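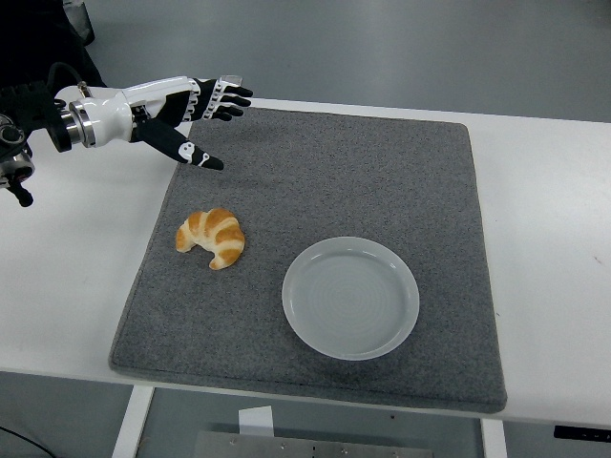 시연 데이터의 품질을 논할 때 업계는 대개 총 시간부터 묻는다. 몇 시간을 모았는가, 에피소드가 몇 개인가. 나는 이 질문의 순서가 잘못되었다고 본다. 먼저 물어야 할 것은 시작 상태의 분포다.

크루아상을 접시로 옮기는 과제를 생각해 보자. 매트 위에 크루아상 하나, 그 오른쪽 아래에 빈 접시 하나. 물체가 둘뿐이라 과제 정의서는 한 줄이면 끝난다. 그러나 이 한 줄이 허용하는 초기 배치는 사실상 무한하고, 수집자는 그중 극히 일부만 만든다. 사람은 손이 편한 위치에 물체를 놓는다. 빵의 양 끝이 향하는 방향도 비슷해진다. 접시는 거의 움직이지 않는다.

Pai 과제군의 초기 수집분을 검토하면서 이 편향을 확인했다. 에피소드 83개 가운데 접시가 크루아상의 왼쪽에 놓인 것은 9개였다. 학습된 정책은 접시를 왼쪽에 두면 빵을 집은 뒤 오른쪽으로 이동했다. 손실 곡선에는 아무 이상이 없었다. 검증 세트도 같은 날 같은 습관으로 모았으니 당연한 결과다.

Subbarao Sastry는 이런 문제를 양으로 해결할 수 있다고 주장한다. 수집자를 늘리면 습관이 서로 상쇄된다는 논리다. 일부는 맞다. 다만 수집자들이 같은 교육 자료를 보고, 같은 높이의 테이블 앞에 서고, 같은 구조의 다지 핸드를 조종한다면 상쇄되는 폭은 크지 않다. 엄지와 네 손가락의 배치가 접근 방향을 제한하고, 그 제한이 다시 물체를 놓는 위치를 결정한다. 편향의 원인은 개인보다 장비 쪽에 더 많다.

내가 선호하는 방식은 배치표다. 매트를 격자로 나누고 물체의 위치와 회전각을 에피소드마다 미리 지정한다. Keerthana Iyengar가 Fondow에서 작성한 표는 배치 20개를 한 묶음으로 돌린다. 수집 속도는 떨어진다. 같은 시간에 자유 배치보다 19퍼센트 적게 모였다. 그 비용은 지불할 가치가 있다. 빠진 영역이 어디인지 표만 보고 알 수 있기 때문이다.

크루아상 같은 물체에는 별도의 고려가 필요하다. 형상이 비대칭이고, 개체마다 굽은 정도가 다르며, 진짜 빵이라면 반복해서 쥐는 동안 표면이 부서진다. 모형으로 대체하면 재현성은 올라가지만 변형과 마찰의 분포가 사라진다. 둘을 섞되 어느 쪽을 썼는지 메타데이터에 남겨야 한다. 이 항목이 없는 공개 데이터셋이 너무 많다.

실패한 에피소드를 삭제하는 관행에도 반대한다. 손가락 끝이 빵을 밀어낸 뒤 다시 잡는 구간은 복구 동작의 유일한 출처다. 삭제하면 정책은 첫 시도가 빗나간 이후의 상태를 한 번도 보지 못한다. 성공 여부는 레이블로 표시하고 원본은 보존하는 편이 낫다.

7월부터 Illano 쪽 수집도 배치표 기준으로 전환한다. 회전각 간격을 얼마로 둘지는 아직 합의하지 못했다. 나는 촘촘한 쪽에 표를 던졌다.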